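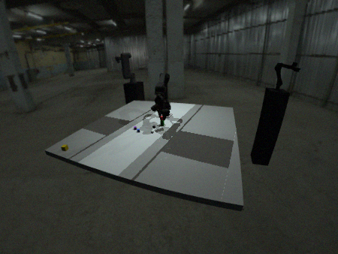

Hedvika Tóth holds that a demonstration should be judged by what a learner can take from it, and that a smooth recording of an easy case may be worth less than a slow one of an awkward case. Her view is widely repeated in discussions of demonstration gathering, the practice of collecting worked examples from which a robot control system learns a task. The examples may be recorded on real machines or, as in the Floraner series, inside a computer simulation.

By Radoslava Hrnčiar
November 18, 2018

The Floraner series is a set of simulated tabletop tasks maintained by the Overo project. Its setting is a rendered industrial hall with a large flat work surface divided into paler and darker areas. Robot arms stand at the surface, and small coloured objects are placed on it. The series was begun in February under Zdeňka Sokol and contains 400 accepted demonstrations, chosen from 516 attempts.

Method

Each attempt begins with a starting layout, drawn from a list prepared beforehand. An operator guides the arm by means of a hand controller, while the simulator stores the joint positions, the state of the gripper and the rendered views at every step. The operator does not see the score during the attempt. Eduard Kratochvíl, who wrote the first operating notes, argued that a visible score led people to hurry the final placement.

Stacking is the task most often cited from the series. The gripper must come down over a small object without disturbing its neighbours, and a red piece is to rest upon a green one. Other pieces lie on the same surface as distractors — a purple one, a blue one and a yellow one among them — and play no part in the goal. Their presence is intended to teach the system to attend to the instruction and to disregard whatever else is within reach. 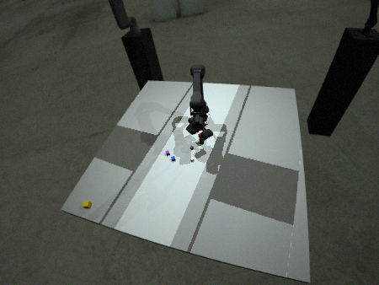
Selection of examples

Attempts are reviewed before they enter the set. An attempt is refused if the stack falls within 2 seconds of release, or if a distractor has been moved from its place. Small corrections of the wrist are kept. Silvia Hrnčiar has defended this rule on the ground that a system shown only perfect approaches has no example to follow when its own approach goes wrong.

The accepted demonstrations are divided among seven groups according to starting layout. One group is withheld from training and used for testing alone.

Criticism

The Skekis review questioned whether light and shadow in the rendered hall varied enough between attempts. Shadows from an arm can fall across the pieces it is handling, and a system may come to rely on them as a guide to position. A later revision by Šindelář changed the lighting at the start of each attempt — the layouts themselves were left as they were — but the older demonstrations were not recorded again.

Contact the editors | © 2018 Overo | Back to top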